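Work and Automation, Unit 3
Handout: the sorting cell at Tornell

Read before the seminar. Bring one question for Selim Altıntaş.

Tornell's Jandadville site put a robot arm on block sorting in December. Until then 12 people shared the job by hand, in two shifts. Most now load trays, check rejects and clear stops.

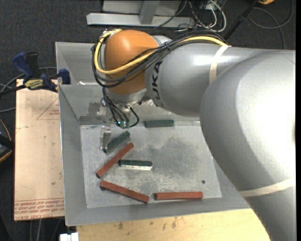 Pay did not change at first. The work did. Trinidad Troncoso, shift lead, told us that stops come without warning and that people miss setting their own pace. Training took 3 days, which several staff thought too short.

For discussion
Who should decide when the arm is stopped?
Is minding a machine skilled work?

Further reading: course pack, page 57.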